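Shipping cost vs. landlord storage fee - am I getting ripped off on this move?

Home & Moving > Moving Out

Posted by gravelpit_jo

Ok so long one, sorry, typing this on my lunch.

I'm moving out of a one bedroom at the end of October. New place isn't ready until two weeks after that. So there's a gap. My stuff has to sit somewhere and I am sleeping on my sister's pull-out, which has no room for anything but me and a duffel bag.

Options I have right now:

Building will let me use a locked cage in the basement for the gap. They want 214 dollars flat plus a deposit they say I get back. No paperwork so far, just an email from the management office.

A moving company called Grundbridge quoted me 1,000 even for pickup, two weeks in their warehouse and delivery. Guy on the phone said that was "all in" but the written quote says "estimate" at the top and there's a line about stairs. I'm on the third floor. No elevator. New place is also stairs but only a few.

Rent a truck twice and a storage unit. I added that up and got 510 with gas, before food for whoever helps me. And I don't know who's helping me. My knees are bad and my brother in law says he's busy, we'll see.

What I own: bed, couch, small table, two bookcases, a desk, way too many books, kitchen stuff, a sewing machine that was my grandmother's and weighs as much as a cow. Also plants. I've got maybe a dozen boxes packed and I hate every one of them.

What I want to know:

Is the basement cage a dumb idea? It's an old building. It smells a little down there but I've never seen water.

Is "estimate" a red flag or is that just how they write them?

And does anyone actualy come out ahead doing the two truck thing? Everybody at work says do it yourself but none of them have moved in ten years. 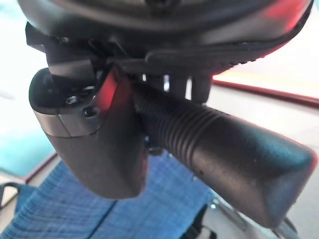 I can take a Sunday off plus one weekday, that's it. If the pickup gets pushed I'm kind of sunk because the lease says out by noon and they charge for every day over. My old roommate got stuck with that and she was still fighting it in the spring.

Also is it worth buying insurance for stuff like this. The nice things are the sewing machine and the couch. The rest is from the curb, more or less.

Thanks in advance. Will check back tonight.

3 replies

Tín Lục

Moved four times in six years so here goes, in your order.

Basement cage. I'd only do it for things that don't mind damp. Pots, pans, tools, plastic bins. Not books, not the mattress, not the couch. A basement that smells has moisture in it even when the floor looks fine. I put a couch in one for nine days once and it smelled like that basement until I gave it away. If you do use it, get everything off the floor. Pallets are free behind a lot of stores if you ask. And get the deposit in writing, with the date they give it back and what they can keep it for. Email is ok but make them say the number in the email. Also ask who else has a key to that cage.

Estimate. Normal word, but there's more than one kind and you need to know which one you have. Binding means the price is the price for the stuff on the list. Non-binding means they can come back with a different number after they load. Call and ask "is this binding" and then ask them to send it again with that word on it. If they won't, move on. Ask about the stairs line at the same call. Three flights with no elevator is where a quote like that grows. Some places charge per flight, some per flight per hour, I've seen both. Don't know Grundbridge myself.

Other things to get from them before you pay anything:

- pickup date AND a window, like 8 to 11, not "morning"
- what happens if they miss it
- whether your stuff gets its own vault in the warehouse or just sits in a row with other people's
- whether going in and coming back out counts as two handling charges (this one got me)
- how they want to be paid. Big cash deposit up front, no thanks

Two trucks. The 510 is low. You left out mileage probably, the truck's own coverage, a dolly, blankets, a padlock for the unit, and whatever you pay people. Plus storage places like to bill a whole month even when you need two weeks, so check if you priced half. I'd guess you land a lot closer to the movers than you think. With bad knees and three floors I wouldn't. A couch going down a turn in a stairwell is a two person job and both of them need to be good at it.

Thing you didn't list - hire labor only. You rent the truck, they send two guys for 2 hours or whatever the minimum is, they load it, you drive it. Then same thing on the other end. I used a little outfit called Orudo for that and they were fine, a bit late, very careful with the glass. Comes in between your two numbers usually. And you keep control of the date, which sounds like your real problem with that noon thing.

Books. Small boxes. I mean it. Smaller than you think. Put them flat or spine down, not spine up, fill the gaps with towels. If a box makes you grunt, so will it make the guy on flight three and he's going to drop it.

Sewing machine. Take it in your own car. Lock the needle up, take out anything loose, wrap the cord, wedge it so it can't tip. If it's the old iron kind in a cabinet, the head usually comes off with a couple of screws at the hinges, take a phone picture first so you know how it goes back. It goes to your sister's. She can find one corner.

Insurance. The basic coverage movers give you is by the pound and it's a joke, a light thing that's worth a lot gets you pennies. Check if you have renters insurance first because sometimes it covers stuff in transit or in storage, sometimes only part. Call them, five minutes. If the machine and couch aren't on the truck I wouldn't buy extra.

Plants also not in storage. They'll die in the dark. Movers mostly won't take them anyway.

mrs_ottoline

Just do it yourself, I moved a whole house with a pickup and a case of soda. People pay for anything now.

Kidding kind of, but a thousand dollars is more than my first car. Sell the couch and bookcases, you said they came off the curb. Buy others off the curb at the new place.

pelham_and_dog

Agree with Tín on nearly all of it. Disagree a little on the cage, depends on the building. Mine was dry as toast and I kept a bed frame and a desk down there all winter, no issue. Go down after a hard rain and put your hand flat on the wall. Cold and clammy, don't. Leave a piece of cardboard on the floor for a few days and see if it goes soft, cheapest test going.

On the noon thing - ask the management office if you can buy one extra day now. Before, not after. They're a lot nicer about it when the next tenant isn't standing there. Mine was Trương Properties and they gave me until 5 for nothing, all I did was ask, then I had to remind them because the front desk didn't know. Get it in an email.

Also do your walk through with someone from the office if they'll do it, and take pictures of every room empty. Inside the oven. Inside the fridge. Behind the toilet, yes. That's where deposits go to die.

And ask the new place if they'd let you drop boxes early, even if you can't live there yet. Sometimes it's only the bathroom that isn't finished and there's a closet or a garage you could fill. My niece's landlord said yes to that and she skipped storage completly. Worst they say is no.

If you go with a unit, look for one of the first month deals, there's an Itusari by the highway near me that runs them in the fall when the students are gone. Read the part about the admin fee and the lock. They make you buy their lock.

Don't move on the last day of the month if you can do the 29th. Trucks are all gone by then and what's left smells like dog. I have a dog so I can say that.

Comments on this reply

gravelpit_jo: Ok this is great. Called Grundbridge, it's NON binding and the stairs are extra per flight. So no. Looking at labor only now. Going to ask the new landlord about the boxes tonight, hadn't even thought of that. The couch I'm not selling, sorry mrs_ottoline, it's the one curb thing I love.

pelham_and_dog: Good. Ask the labor people if they bring straps, some don't.

gravelpit_jo: will do. Also cardboard is down in the basement as of an hour ago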